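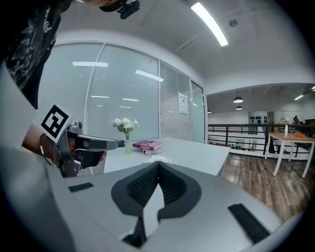 5章 両手グリッパーの準備と最初の記録

この章では、Movden 両手グリッパーを身につけてから、一つ目の作業を記録するまでの手順を説明します。充電とファームウェアの更新は3章、記録アプリ Potik のインストールは4章にあります。まだ終わっていない場合は、先にそちらを行ってください。

説明の中で「左」「右」と書くときは、すべて使用者から見た左右です。「ヘッドカメラ」は、Pyo 取付具で頭部につけるカメラのことです。

改訂日:28/05/2022

5.1 作業場所を決める

1. 机を一つ選びます。机の周りには、使用者が腕を横に伸ばして回れる広さを残してください。
2. 机の上に、記録する作業で使う物を置きます。花びん、本、紙など、ふだんの部屋にある物で問題ありません。
3. 天井の照明をすべてつけます。窓に近い場所では、ブラインドを閉じてください。
4. 床の上の電源コードを、使用者が歩く場所から離します。
5. Potik の「場所の登録」を開き、場所の名前を入力します。名前は24文字までです。

注記:ガラスの壁の近くでも記録できます。ただし、照明がガラスに強く映ると、位置の計算が不安定になることがあります。このときは机の向きを変えるか、机をガラスから少し離して、5.4 の確認をもう一度行ってください。

注記:机の表面が白くて光る場合、小さい白い紙は画面で見えにくくなります。紙をつかむ作業を記録するときは、色のある下敷きを使うことをおすすめします。

注意:ガラスの花びんを使う場合は、机の端に置かないでください。グリッパーの本体は手より大きいので、慣れるまでは、本体の横の部分が物に当たりやすいです。

5.2 頭部の取付け

1. 帽子を使う場合は、つばの位置をまっすぐにしてかぶります。帽子を使わない場合は、Pyo 取付具のバンドを頭に直接つけます。
2. ヘッドカメラを取付具に差し込み、音がするまで押します。
3. カメラのレンズを下の方へ向けます。机の前に立って、楽な姿勢で手元を見たとき、Potik の画面に両方のグリッパーが入る角度が正しい角度です。
4. 角度が決まったら、横のねじを締めます。指の力だけで締めてください。工具を使うと、ねじの受け側が割れるおそれがあります。
5. 頭を左右にゆっくり振り、カメラが動かないことを確認します。

注記:マスクをつけたままでも使えます。マスクのひもを先にかけて、そのあとで取付具をつけると、外すときに楽です。

注記:髪の長い方は、髪を後ろでまとめてください。前に下がった髪がカメラの前に来ると、マーカーの検出が止まります。

5.3 グリッパーを持つ

左用と右用は形がよく似ています。Potik の画面に出る番号と、本体の底にある番号を合わせてから使ってください。

1. 右のグリッパーのストラップに右手を通します。
2. 握りの部分を持ち、レバーに指をかけます。
3. ストラップの長さを調整します。手を開いたとき、本体が落ちないで、手首が痛くない長さにします。
4. レバーをゆっくり引いて、つめが閉じることを見ます。レバーを戻して、つめが開くことを見ます。
5. 左も同じように行います。
6. マーカーの面に、指、袖、ストラップがかかっていないことを確認します。

つめの内側の黒い面は、物が滑らないための部分です。ここにほこりや紙の粉がつくと、つかむ力が弱くなります。一日の作業を始める前に、乾いた布でふいてください。アルコールは使わないでください。

注意:つめの間に自分の指を入れないでください。レバーを引いていないときでも、ばねの力で動くことがあります。

注意:本体の通気口をテープやラベルでふさがないでください。内部の温度が上がると、記録が自動的に止まります。 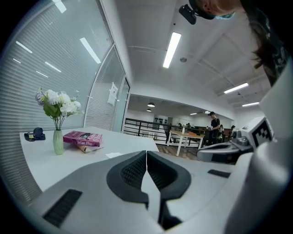 二人で準備する場合は、一人がグリッパーを持ち、もう一人が Potik の画面を見るのが早い方法です。画面を見る人は、机の反対側ではなくて、使用者の後ろか横に立ってください。机の反対側に立つと、その人の手や服がカメラに大きく入ります。遠くを通る人は、記録の品質にほとんど影響しません。ただし、人の顔が入る可能性のある場所では、先に周りの方に知らせて、了解をもらってください。顔の自動ぼかしの設定は8章で説明します。

5.4 位置合わせの確認

位置合わせは、グリッパーのカメラとヘッドカメラの時間と位置を合わせる作業です。毎回、最初の記録の前に行います。机や物を大きく動かしたときも、もう一度行ってください。

1. Potik で「位置合わせ」を押します。
2. 両方のグリッパーを体の前に出し、マーカーをヘッドカメラの方へ向けます。
3. そのまま2000ミリ秒以上、動かさないで待ちます。画面の枠が緑になったら、次へ進みます。
4. 右のグリッパーだけを、ゆっくり大きく円を描くように動かします。
5. 左のグリッパーも同じように動かします。
6. 両方のつめを同時に一回閉じて、開きます。
7. 画面に「完了」が出たら、グリッパーを体の前に戻します。

姿勢は立っても座ってもかまいません。腕が疲れやすい方は、座って行う方が安定します。床に座る場合は、ひざの上に腕を軽くのせ、マーカーが体の影に入らないように、少し前に出してください。 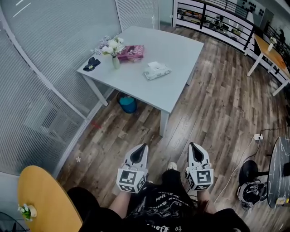

図 5-3 床に座り、両手にグリッパーを一つずつ持った姿勢(ヘッドカメラの高さから)

座って位置合わせをしたあとは、立つときにグリッパーを床につかないでください。つめの先に横からの強い力がかかると、開閉のセンサーがずれます。先にグリッパーを置いてから立ち、もう一度持つ方が安全です。このとき位置合わせをやり直す必要はありませんが、つめの開閉を画面で一回だけ確認してください。

画面に番号が出て止まった場合は、次の説明を見てください。

639:マーカーの片方が見えていません。手首の角度を変えて、マーカーの面をヘッドカメラの方へ向けてください。ストラップがマーカーの前に下がっていることも多いです。

3508:左右のグリッパーが逆に登録されています。Potik の「機器」から「左右の入れ替え」を選び、手順1からやり直します。グリッパーを持ち替えるだけでは、この表示は消えません。

枠が緑にならない、番号も出ない:部屋が暗いか、レンズが汚れています。レンズは付属の布でふいてください。それでも変わらない場合は、ヘッドカメラの角度を 5.2 の手順3で調整してください。

5.5 最初の作業を記録する

最初の記録には、簡単な作業を一つだけ選んでください。以下は、机の上の本を持ち上げて、となりに置く作業の場合の手順です。

1. 使用者は机の前に立ち、両方のグリッパーを胸の前で開いた状態にします。
2. Potik の「記録」を押します。短い音が一回鳴ります。
3. 音のあと、ひと呼吸待ってから動き始めます。
4. 右のつめを本の端に近づけて、上の一冊だけをはさみます。本が重い場合は、左のつめを反対の端に添えます。
5. 本を少し持ち上げて、となりの空いている場所に置きます。
6. つめを開き、本から完全に離します。
7. グリッパーを胸の前に戻して、「停止」を押します。

動く速さは、ふだん手で行うときの半分くらいが適当です。急いで動くと画像がぶれて、あとで使えない部分が多くなります。一方で、途中で何度も止まる動きも学習用のデータとしてはよくありません。失敗したときは、止まって考えるより、最後まで終えて、その記録に「失敗」の印をつけてください。失敗の記録も保存しておくと、あとで役に立つ場合があります。

花びんのように倒れやすい物は、本の作業に慣れてから使ってください。はさむ場所は、なるべく太いところにします。花や葉の部分をはさむ作業では、カメラの前が葉で隠れやすいので、横から近づく方がうまくいきます。

注記:同じ作業を続けて記録する場合は、一回ごとに物の位置を少し変えてください。いつも同じ位置から始めると、その位置だけの動きを集めることになります。

5.6 記録を見直す

1. Potik の「一覧」から、今の記録を開きます。
2. 左のグリッパー、右のグリッパー、ヘッドカメラの三つの映像が、同じ時間で動いていることを確認します。つめが閉じる瞬間を見ると、分かりやすいです。
3. 映像の下の線を見ます。線が赤い部分は、マーカーが見えていなかった時間です。
4. 赤い部分が短ければ、そのまま保存できます。物をつかむ瞬間が赤い場合は、その記録を消して、もう一度行ってください。
5. 作業の名前を入力して、「保存」を押します。

名前の付け方は、チームの中で先に決めておくことをおすすめします。導入支援を担当する Villads Ketilsson が、よく使われる作業名の表を作りました。Clanel のサポートページからダウンロードできます。日本語の名前も使えますが、機種依存文字は入れないでください。

5.7 片付け

1. Potik を終了し、両方のグリッパーの電源を切ります。
2. ストラップを手から外して、グリッパーを机の中央に置きます。マーカーの面は下にしないでください。
3. ヘッドカメラを取付具から外し、レンズにカバーをつけます。
4. つめを少し開いた状態で、ケースに入れます。閉じたまま長い間保管すると、内側の面に跡がつきます。
5. 次の日も使う場合は、充電台に戻します。

注意:マーカーに傷や折れを見つけたら、ペンで直したり、コピーした紙を貼ったりしないでください。大きさが少し違うだけで、位置の計算が合わなくなります。交換用のマーカーは、機器の番号を書いて、部品窓口の Apolinar Quintero あてに注文してください。交換したあとは、3章の「マーカーの登録」から行います。

次の6章では、複数の使用者で一組の機器を使うときの設定を説明します。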